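Interim Progress Report to the Dometti Fund
Project: Drawing Supplies for Pludstead Schools
Submitted 2024-06-06

Summary

The grant was made to put basic drawing and coloring supplies into the early grades of the Pludstead schools and to run an after-school drawing hour at 2 sites. Both sites are now open. The first delivery has gone out to classrooms. The second is behind schedule, for the reasons given under Purchasing.

Drawing hour

The Nudetti site opened in January as planned. It has 37 children enrolled, and we have closed the list until fall. The session runs for an hour after the last bell. Children sign in, have a snack, and work at whatever they like for the first half. The second half is a shared activity set by the leader. So far these have included maps of the walk to school, covers for homemade books, and rubbings of leaves and bark.

The Man Street site opened late. The room we were promised had a leaking radiator, and the school moved us twice before the repair was finished. Enrollment there is lower than we wanted. Most families on that side of town use the early bus, and a child who stays for the drawing hour misses it. We have asked the district whether the late bus can add a stop near Man Street. We do not have an answer yet.

Purchasing

We bought 600 boxes of crayons in the first order, along with paper and a small number of child-size scissors. The crayons went to the kindergarten and first grade rooms. Teachers received them directly and signed for them, which worked better than leaving cartons at the front office.

The second order was to be paint and brushes. The supplier changed its shipping terms after we accepted the quote, and the new freight charge would have taken us over the line for supplies. We canceled and are getting new quotes. Nothing has been spent from the paint budget.

Wear and replacement

We asked teachers to tell us which supplies run out first. Paper goes fastest by a wide margin. Crayons last longer than we had planned for, but they don't stay in their boxes. Several rooms have given up on the boxes and keep everything loose in tubs sorted by color.

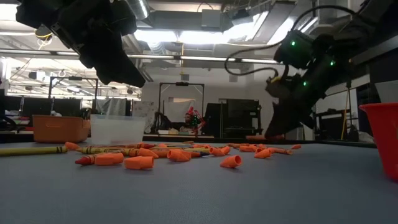 One first grade teacher wrote back that the tubs are fine for sharing but that her quieter children end up with whatever is left, and she would like to go back to one box per child in the fall. We think this is a fair point. We will leave the choice to each teacher and keep enough full boxes in reserve to cover the rooms that want them.

Budget

Spending is under plan because of the canceled paint order. Leader pay is on plan. Snacks are slightly over, all of it at Nudetti. We would like to move part of the unspent supply money to paper and ask for your approval to do so. No other changes are requested.

Next steps

Place the paint order once a quote comes in under the limit. Get a decision on the late bus before the fall sign-up forms are printed. Send the teacher survey again at the end of the first marking period, with a question added about storage.

Receipts and sign-in sheets for both sites are attached separately.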